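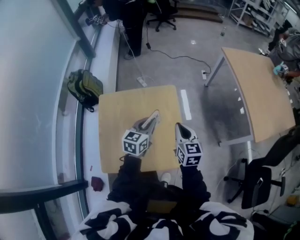
图:靠窗的浅色木方桌

我搬到Tralbridge的第一年,一直以为那趟夜船是骗游客的。

你想嘛,一座内河小城,码头上挂块牌子,写着“开往Sternevis,夜间九点,票价121”,连个几月几号开都不写。我问过楼下卖面包的大姐,她说有啊,当然有,我嫂子坐过。我说那Sternevis在哪儿?她想了半天,拿夹子往河下游一指,说:“就那边呗。”然后问我要不要切片。

我那会儿刚辞了Le Roux的活儿。Le Roux是家做地图的老铺子,我在里面干校对,整天盯着别人画好的河流,看它们有没有拐错弯。干了几年,眼睛坏了一半,脾气坏了另一半。我敢拍胸脯说,这一带所有的地名我都校过,Jorach我校过,Jorach后山那条连羊都不走的小路我也校过,可我从来没见过Sternevis这四个字!你说气不气人。一个校地图的,住在一个能坐船去、地图上却没有的地方旁边,这谁睡得着。

所以一月里最冷的一个晚上,我揣着钱就去了。

售票窗口亮着,里头坐着个老太太,在织一条特别长的东西,像围巾,又比围巾宽。我说买一张去Sternevis的。她头也不抬,问单程还是来回。我说来回多少钱?她说来回也是121。我说那谁还买单程啊?她这才看了我一眼,说:“有人买的。”

我买了来回。我这个人胆子就这么点大。

船比我想的小得多,座位是硬的,暖气倒是足,烘得满船都是湿羊毛味儿。连我在内一共没几个乘客,有个男的抱着一只座钟,钟还在走,嘀嗒嘀嗒的,听得我心慌。对面坐着一个姑娘,膝盖上搁着饭盒,里面是饺子(我闻出来了,韭菜的),她发现我在看,就把盖子递过来,上面放了两个。我吃了。到现在我都觉得那是我吃过最好的韭菜饺子,可能是饿的,也可能是河上风大,人一冷就容易感动。

开了多久我说不上来。座钟敲过一回,我没数,光顾着看外头了。河面黑乎乎的,两岸一盏灯也没有,我心里就开始对地图:这儿该是磨坊,过去是铁桥,再过去是Jorach的采石场。磨坊有,铁桥也有,到采石场那儿,船往左一拐。

我腾地站起来了。那儿没有左边!那张图我校过三遍,左边是石头,是山,是等高线挤成一团的地方,我当年还嫌画图的人线画得太密,给他打过一个红圈。可船就是拐进去了,水声都变了,闷闷的,像有人把手捂在你耳朵上。抱钟的男人说:“坐下吧,头一回都这样。”

Sternevis到的时候天还没亮。我实话跟你讲,特别普通。一个码头,一条坡路,坡上有家早点铺正在下门板,蒸汽往外冒。我在那条路上来回走了好几趟,想找出点什么稀罕的来,没找着。路边的水龙头包着稻草,有户人家的猫蹲在窗台里头瞪我。早点铺的老板问我要豆浆还是要粥,我说粥,又问他,您这地方地图上怎么没有啊?

他说:“有过。”

“后来呢?”

“后来有人给画了个红圈,说线太密,看不清。印的时候就给清掉了。”他给我盛了满满一碗,又夹了一筷子咸菜搁上头,“也没什么不好,清静。就是寄东西麻烦。”

我那碗粥喝得啊,头都不敢抬。咸菜齁咸,我一根没剩。付钱的时候我多给了,他又给我找回来,一分不差,还问我回去坐不坐得惯那个硬座,说可以借我个垫子,下回来再还。

我就借了。一个蓝布垫子,里头絮的棉花,有一角补过。

回Tralbridge以后我在家闷了两天,然后去了趟Le Roux。老板以为我要回来上班,高兴得给我倒茶。我说不是,我就想看看那年的底稿。他嘟嘟囔囔领我下地窖,翻了一下午,翻得我俩鼻孔都是黑的。底稿找着了,红圈也在,我的字,写得那叫一个理直气壮:“过密,请清理。”红圈底下的铅笔线都快没了,我拿到灯底下斜着看,才看出一道细细的水路,尽头有个小点儿,点儿旁边还有字。

我问老板能不能重印。他说一版要60份起,钱谁出?我说我出。他又说,那等高线怎么办,画上去还是密啊。我说密就密吧,让他们拿放大镜看。

图现在还没印出来,老板做事就这么磨蹭。我倒是又攒了点钱,打算等天暖和一点再去一趟,把垫子还了。昨天我洗了垫子,晾在阳台上,楼下面包店的大姐仰着头看了半天,冲我喊:“哎,这不是Sternevis的垫子吗?我嫂子家也有一个!”

我问她,你嫂子怎么不还回去啊?

她说:“她买的单程。这垫子是托人捎回来的。”然后又问我面包要不要切片。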